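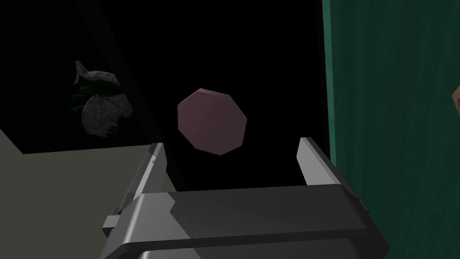 ## Is a yearly decking treatment plan worth paying for?

**mossy_in_cisbridge**

We've had softwood decking out the back for 3 years and it's gone grey and a bit green along the fence side. A man from Hastadeck knocked and offered us a plan at £209 a year, which covers a clean, a coat of their "nourishing sealer" and a guarantee. He also said that if we leave it much longer we'll need the whole lot replacing, and gave us a price of £3510 for that on the spot. I don't like being hurried, but I also don't want it to rot. Is there anything in it?

---

**plankandsorrow**

Keep your money for now. Grey is just what softwood does outdoors once the sun has been at it, and it tells you very little about whether the timber is sound. Green is algae, and a stiff brush with a bucket of decking cleaner will shift most of it on a dry morning.

What matters is rot, and you can look for that yourself. Get an old screwdriver and push it into the ends of the boards, around the screws, and anywhere leaves collect. If it sinks in easily and the wood feels like cake, that board is going. Then lift a board or two, near the house if you can, and do the same to the joists. I'd be more bothered about those than anything you can see from the kitchen window. Did he look underneath before he gave you the price? I'd bet he didn't. You can't price a replacement without knowing what the frame is like, so I'd treat that figure as something said to make the other one look small.

As for the sealer, ask him what's in it. If the answer is "our own formula", ask for the safety sheet, which any trade product should have. A lot of these are ordinary decking oil with a new label. I used Bileo on mine last May and it was fine. The tin said it would last several years and I didn't believe that either, and sure enough the water had stopped beading by the winter. It still goes on with a brush in an afternoon.

Read the guarantee before you sign anything. The one my neighbour had didn't cover rot "arising from ground contact, standing water or lack of ventilation", and I'd like to know what other kind there is.

---

**tuesdaykettle**

had hastadeck at my mum's and they were ok. turned up on time. looked nice after. was slippery again by spring though so not sure what the guarantee is for

---

**back_lane_bodger**

Agree with most of the first reply but I'd go further on the oil. Pressure-treated timber already has its preservative in it. The oil slows down water getting in and stops some of the splitting, and it makes the boards look better for a while, and that's your lot. People talk as if a deck will fall down without it. Mine has had nothing on it in all the time I've been here and the only bad board is the one under the water butt.

Two things I'd spend on before any plan. First, clear the gaps between the boards. Mud and leaves in there hold the wet against the wood, and an old bread knife does the job. Second, check that the soil or gravel hasn't crept up against the frame at the fence side, where you say it's green. If it has, dig it back.

Go easy with a pressure washer. Held too close it tears up the surface, and then you've got fluff and splinters and a deck that holds more dirt than it did before.

If you do find soft boards, get prices from at least two joiners who'll lift something and look. Engström at the Cisbridge trading estate sell single boards to the public, or they did when I last went. Measure the thickness first as well as the width, I came home with the wrong ones.

---

**mossy_in_cisbridge**

Thanks all. I did the screwdriver thing and there's one soft board by the step, the rest seem hard. He definitely didn't look underneath. I've rung and said we won't be going ahead, and was offered the first year at half price before I'd finished the sentence.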